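Water on the border: news from the Brosia valley

In January the two district governments signed the new schedule for the Policarpio dam, and many of our members have asked what it means for the villages on the lower side. We try to answer in this item. Some points are still open, and where we do not know, we say so.

The dam stands on the upper side of the line, but 40 villages on the lower side take water from the same river. When the old agreement ended, the gates were opened and closed by decision of one side only. In two dry summers the lower canals received very little, and the farmers in Drorkero lost most of their onions and a good part of the apricots. The upper side always answered that its own fields were dry too. This is true, and our association has never denied it. But a river which crosses a line does not belong only to the people who live first on it.

The new schedule gives the lower canals a fixed share from April until the end of September. Every Wednesday at 7 in the morning the level is read at the Ondbridge gauge by one person from each side, and both must sign the same sheet. If they do not agree on the number, the older reading stays valid for one more week. We think that this rule is weak. A side which is satisfied with the old number has no reason to agree on a new one, and we wrote this to both delegations before the signing. We received a polite answer from one of them.

The drinking water is a separate chapter. From the main pipe 443 households in Drorkero are now connected, and 141 are still waiting. For the waiting ones the tanker comes twice a week, but the road below the old checkpoint is bad after rain and the driver cannot always pass. 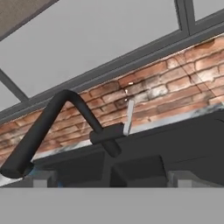 Household supply is covered by its own annex, separate from the fields.

The annex says that household water may not be reduced in order to punish the other side for any political matter. This sentence was taken out of the draft two times and put back two times. Neema Lukumay, who followed the talks for our association, sat in the corridor during most of the last session, because observers were not admitted to the room. "I heard the word 'temporary' more often than any other word," she told us. "Everybody wanted the pipe to be temporary, so that it would not say anything about where the line is." In the final text the word appears only once, in the paragraph about the pumping station.

About the line itself the document is silent. Both governments repeat that the water schedule changes nothing in their position, and each has printed its own map with its own names for the villages. We use in this newsletter the names which the inhabitants use. Some readers have written to us with anger about this - from both sides - and we will continue to do it.

What also stays open is the question of the mine on the upper stream. The lower side asked for regular testing of the water for metals, and the upper side accepted testing "when necessary", without saying who decides. Our petition for testing every month has now 534 signatures. The paper lists can be signed at our office in Ondbridge, in the afternoon, and we ask you to write also your village, as signatures without a village were refused the last time.

The full text of the schedule exists for now in two languages. A third translation is being prepared, and we will send it to members together with the next newsletter.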